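Penevska Puts Out Its Bench Care Routine for the Trorico Gripper Cell 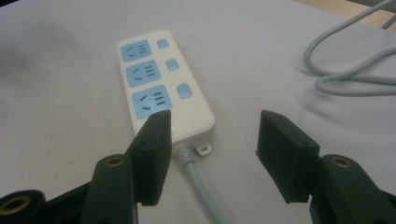
A Trorico gripper over a three-socket power strip, with a separate switch beside each socket.

BUMGATE, November – We make a two-finger gripper called the Trorico, and the question we get more than any other has very little to do with software. People want to know how we keep ours running! So this month we're putting our whole bench care routine out for free, the same pages we use in our own shop in Bumgate, coffee rings edited out.

I wrote most of it, so blame me for the tone. It covers one cell from bare table to first pick, then the weekly look-over, then the repairs we do ourselves (there are more of those than I'd like). The old version was a stapled handout of checks that had grown sideways for years, and half of it was about a finger design we stopped making.

Setup comes first, and it starts with power. Each device in the cell gets its own switched socket, and we write down which is which on a card taped under the table. When a controller hangs, you want to restart that one thing and leave the rest alone. I once turned off the wrong switch in the middle of a calibration and had to do the entire morning over again, so the card is now page one. Keep spare cable coiled off to the side, well out of the fingers' reach, and never run a cord through the pick area during a job.

Then the fingers. The pads take all the abuse and they wear at the tips before anywhere else. We swap a pair after 200 hours of work, or sooner if a pad has a shiny spot you can feel with a thumbnail. Change both at once, even if one looks fine. A new pad against an old one closes crooked, and you'll spend the afternoon chasing a software problem you don't have.

The threaded inserts get a section to themselves. They're brass, set into the plastic arms, and they will put up with a lot, but they won't put up with a screw driven in at an angle. Start every screw by hand and turn it backward until you feel it drop into the thread – then go forward. If an insert spins, stop. Take the arm off, warm the insert with an iron, pull it, and fit a new one. We've done nearly 150 of these and the routine has the steps in the order that gave us the least trouble.

The weekly look-over is short: wipe the pads with a damp cloth, open and close the fingers with nothing between them, listen at the joints, and wiggle each arm sideways. A little play is normal. A click isn't.

We didn't do all this alone. Jääskeläinen, the machine shop that cuts our joint pins, went through the repair pages and sent back a very long list of corrections, mostly on fits and mostly right. Our service log helped too. It had 3234 entries when we sat down to write, and 1269 of them were about loose screws, so loose screws got the longest chapter.

The routine is ready now, and any Trorico owner can ask for a copy through the Penevska service desk in Bumgate. Printed copies go out with new grippers starting this month. If you find a mistake, please tell us – I've already found two, and they'll be fixed in the next printing.

About Penevska
Penevska builds and repairs small grippers and bench cells in Bumgate. Spare pads, inserts and joint pins for the Trorico are kept in stock and sold one at a time or in sets.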